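Kestero集会备案与现场协调系统使用评测

发布日期:2023/7/16
栏目:公共安全与地方治理 / 工具评测

Kestero是Climgate公司面向市镇一级行政机关推出的集会备案与现场协调系统,用于受理游行、集会及大型公共活动的申报,并在活动当日供警务、消防、交通和市政部门共享信息。本刊编辑部应若干地方机关读者的要求,对该系统进行了评测。评测工作在霍伦施泰因(Hollenstein)市公共秩序处的配合下完成,测试环境与该处日常使用的环境一致,历史数据经脱敏后导入。Climgate公司提供了临时许可,未参与评测方案的拟定,也未在发表前审阅本文。

评测背景

霍伦施泰因市此前以纸质表格和电子邮件办理集会备案。申报人提交表格后,由秩序处分别转送各有关部门征求意见,再汇总答复。遇有多项活动在同一区域先后举行时,各部门所持的路线图版本时常不一。去年夏季该市承办一次区域性部长会议,会议期间数个团体分别申报了游行,其中两条路线在火车站前广场交叉,秩序处直至活动前一日傍晚方才发现。该处在事后总结中将文件版本管理列为首要改进事项,并据此开始物色专用软件。

负责此项工作的洛伦茨·科夫勒(Lorenz Kofler)处长向编辑部表示,选型时首先考虑的是申报人的权利。集会自由受法律保障,任何系统均不应使申报手续较以往更为繁复,亦不应收集备案所不需要的个人信息。编辑部认为这一出发点是恰当的,下文亦以此作为评价标准之一。

安装与数据迁移

系统可部署于机关自有服务器,也可使用供应商托管的服务。霍伦施泰因市选择了前者。安装过程由市信息中心完成,供应商的文档对数据库配置的说明较为充分,对单点登录的说明则过于简略,信息中心为此两次联系技术支持,均于次日得到答复。

旧有备案材料共560份,以扫描件和电子表格两种形式保存。电子表格部分的导入较为顺利,字段对应关系可保存为模板,供后续批次使用。扫描件部分须人工录入关键信息,系统自带的文字识别功能对手写表格帮助有限,尤其不能正确处理涂改之处。计划迁移历史档案的机关应在人员安排上预留余地。

申报受理

申报页面分为活动信息、路线与场地、联系人三部分,每一部分均可保存后继续填写。页面文字简明,必填项目与法定要求一致,没有附加项目。申报人也可以下载表格,填写后当面递交,由工作人员代为录入,系统对两种方式一视同仁,并在时间戳中分别注明提交时间与录入时间。对于以提交先后决定场地优先顺序的情形,这一区分具有实际意义。

路线绘制功能是本系统较为突出的部分。申报人可在地图上逐段标出行进路线、集合点和扩音设备位置,如与已受理的活动在时间和空间上重叠,系统会向经办人员发出提示。提示只对经办人员可见,申报人不能由此得知其他团体的计划。编辑部以去年的两条交叉路线进行复核,系统在第二份申报提交后随即给出提示,并正确标出了交叉地点。

不足之处在于,提示的阈值只能在全市范围内统一设定。将时间间隔设得较宽,老城区内会产生大量无须处理的提示;设得较窄,又可能遗漏环城路上行进较慢的队伍。供应商答复称后续版本将支持分区设定,但未给出时间。 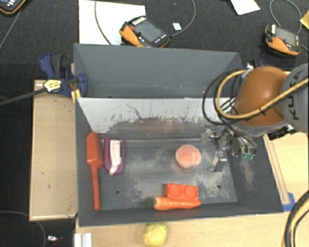
部门会签

申报受理后,系统按预设流程送交各部门征求意见。每一部门均可附加条件或提出异议,并须注明所依据的条款。条款可从法规库中选取,也可自行输入。法规库由机关自行维护,供应商仅提供空白结构,首次填充需要法务人员投入相当时间。

会签过程中,各部门所见文件始终为同一版本,修改记录完整,任何人不得删除。编辑部特意模拟了申报人在会签期间变更路线的情形,系统将已签署的意见标为待确认,并通知相关部门重新审阅。这一处理方式稳妥,但通知邮件的标题未注明所涉活动名称,同时处理多项申报的人员须逐一打开方能辨别。

对集会附加限制的决定书可由系统依模板生成。编辑部提请使用机关注意,模板中的说理部分篇幅很短,直接套用恐难满足对限制性决定的说明理由义务。霍伦施泰因市秩序处已将该部分改为必须由经办人员撰写,未填写者不得签发。建议其他机关作同样设置。

现场协调

活动当日,指挥人员可在地图上查看各部门力量的大致部署和道路封闭状况,并以文字消息互通情况。评测期间,系统用于维库德赛德(Wikudside)河岸区的一次夏季集会,登记参加人数为3,000人,各部门接入终端27台。整个活动期间连接保持稳定,消息送达未见明显延迟。

地图界面在强光下辨识度偏低,夜间模式则较为理想。消息按时间顺序排列,可依部门筛选,但不能按紧急程度置顶。在情况变化较快时,道路封闭一类的重要信息容易被日常联络淹没。参加测试的消防人员对此意见较为集中,目前的变通办法是在重要消息前加注统一的字样,效果取决于各部门是否遵守。

离线功能方面,终端在失去网络后仍可查看最近一次同步的地图和联系人名单,恢复连接后自动补传消息。补传消息以发出时间排序,插入已有记录之中,不另作标示,接收一方可能因此忽略。编辑部认为这一点应当尽早改正。

个人信息与监督

系统默认保存申报人及负责人的姓名和联系方式,不保存参加者信息,亦不提供与外部情报或社交媒体监测工具的接口。供应商在产品说明中对后一点有明确表述,编辑部在管理界面中也未发现相应设置。对于行政备案性质的软件,这一限定是适当的,可避免备案程序与侦查活动在技术上混同。

保存期限由机关自行设定,到期后系统自动删除个人信息,仅保留活动的时间、地点和处理结果。删除操作有日志可查。数据保护专员可获得只读账户,查阅范围涵盖全部访问记录。访问记录的导出格式仅有一种,且不含字段说明,首次使用者须参照文档附录。

费用与支持

许可费用依辖区人口分级计算,最短合同期为3年。供应商不单独出售现场协调部分,只需要备案功能的小型市镇可选择基础版,升级时已录入的数据可以保留。合同终止后的数据返还以通用格式进行,相关条款列于合同正文,未另行收费。

培训由供应商派员到场进行。秩序处人员普遍认为备案部分的培训内容充实,现场协调部分则以演示为主,操作时间偏少。该处随后自行组织了一次桌面演练,由交通和消防部门共同参加。拟采用该系统的机关宜在合同谈判时就演练内容提出具体要求。

总体评价

Kestero在申报受理和部门会签方面设计较为成熟,文件版本统一,处理过程可供查核,对申报人没有增加额外负担。现场协调部分能够满足中等规模活动的需要,消息分级和补传标示两项缺陷在多部门联合行动中会造成不便。限制性决定的模板不宜原样使用。

编辑部认为,集会申报数量较多、且有数个部门参与会签的市镇可以考虑采用。每年仅受理少量申报的市镇,基础版已经足够。对于计划承办国际会议或同类活动的城市,建议待提示阈值可分区设定后再行评估,或在采购前以本地历史数据进行测试。

霍伦施泰因市秩序处已决定继续使用该系统,并将改进意见书面送交供应商。新版本发布后,本刊将就上述各项进行复测。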